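Jarari set-up guide, part 4: recording examples
By Océane Chisholm, Monday
15 shares | 2 comments

Read part 3 first if the arm isn't homed. You want 43 good runs per part before training. Fewer and it guesses.

1. Start the recorder, wait for the tone, then take the handles.
2. Bring the part up to the grey panel slowly. Fingertips stay in the wrist view the whole time – if they drift out, bin the run. 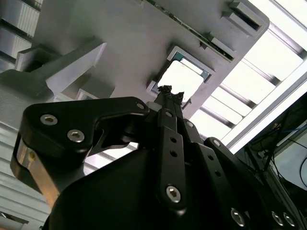 3. Small parts: pinch at the very tip. Pause before the square opening, then carry on. The learner needs that pause, dont skip it.
4. Change the start position every run. Few cm is plenty.
5. Press SAVE or DROP straight away. Not later, you will forget which was which.

CAUTION: no talking to the operator mid-run. Hesitations get learnt too.

Processors
Hold by the two side edges, heat spreader facing out. Keep fingers off the underside. Grip force 29 on the slider, no higher – Gordon Melnyk has teh spare pads if yours are worn.

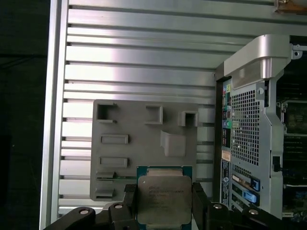 Fig. 2. CPU held by its edges, grey panel behind.

Note: bad grips are worth keeping if you recover. Tag them RECOVERY. Roughly 15 per set.

6. Copy the set to the Vutdale drive before you shut down.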